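Notes before you start: back up first, charge to 80 percent or better, use the cable from the box. Not a charge-only one. Most failed updates we hear about are a bad cable.

## 4. Installing the Skála preview on an Avitis phone

Applies to Avitis phones on build 303 or later. Older build? Go back to section 3, do the normal update, restart, come back. Tablets not covered yet.

### 4.1 Check the phone

1. Settings > About phone > Build. Write the number down, you need it again in 4.4.
2. Free up storage. The package is small but unpacks to a lot more. Videos are the quickest thing to clear out.
3. Turn off battery saver. It kills the download when the screen goes dark.
4. Remove the screen lock for now (PIN, pattern, fingerprint). Put it back after.
5. Sign in to your Cellon account on the phone and leave it signed in. If you've forgotten the password reset it now, the recovery screen has no reset link.

**Caution:** the unlock step in 4.3 erases the phone. Photos, messages, apps, everything. A memory card should be left alone but take it out anyway.

### 4.2 Set up the computer

1. Download the Adier desktop tool. Windows or Mac. Linux works from the command line only, see appendix B.
2. Run the installer. Say yes to the USB driver. If Windows asks twice, yes twice.
3. Restart the computer. Yes, really needed on Windows.
4. Open the tool, choose **Preview builds**, pick your model. Check the full model code, the letters on the end matter.
5. Download the package. Around 200 minutes on a slow line, much less on a decent one. It resumes if it drops, so leave the window open.
6. Wait for **Verified** in green. If it says **Mismatch**, delete the file and download again. Don't try to install it.

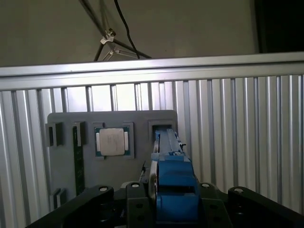
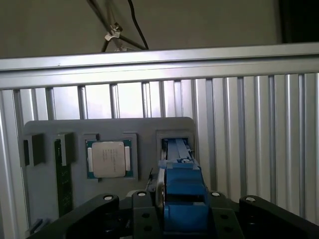

### 4.3 Unlock and install

1. On the phone, tap the build number seven times. Developer options shows up under System.
2. Developer options > turn on **USB debugging** and **Allow unlock**. If Allow unlock is gray, the phone hasn't been online long enough. Leave it on Wi-Fi overnight and check again.
3. Connect the cable. Straight into the computer, no hub, no keyboard port.
4. A prompt comes up on the phone. Tap **Allow**. Missed it? Unplug, plug back in.
5. In the tool click **Unlock**. The phone restarts to a text menu. Volume down to highlight Yes, power to confirm.
6. Phone erases and restarts. Skip thru the setup screens, then do steps 1 and 2 again. Annoying but the erase clears them.
7. Click **Install Skála**. Hands off the cable.
8. Progress bar goes to 100, then back to zero for the second half. Normal.
9. First start is slow. Logo can sit there a good while, let it.

**Note:** don't lock the bootloader again while you're on the preview. A locked phone with a preview build may not start at all.

### 4.4 After the first start

1. Settings > About phone. The name should read Skála and the build number should be higher than the one you wrote down.
2. Restore your backup from Cellon. Apps come back first, messages after, photos last.
3. Turn the screen lock back on.
4. Turn USB debugging off if you don't need it.
5. Update your apps before reporting crashes. Old versions of the camera and keyboard are the usual cause.

### 4.5 Known problems in this preview

- Some banking apps refuse to open on an unlocked phone. No fix from our side.
- Wi-Fi calling turns itself off after a restart. Turn it on again by hand.
- Always-on clock shows the wrong time zone until you unlock once.
- Bluetooth in older cars connects for calls but not music. Expected in the July build.
- Battery drain is high the first couple of days, then setttles.

### 4.6 Going back

1. Back up again. Going back also erases the phone.
2. In the Adier tool choose **Stable builds**, same model code as before.
3. Connect, click **Restore**, wait for the phone to restart on its own.
4. Only now lock the bootloader, from the same menu as 4.3 step 5.

Backups made on Skála won't restore to the older version. Use the one you made before you started.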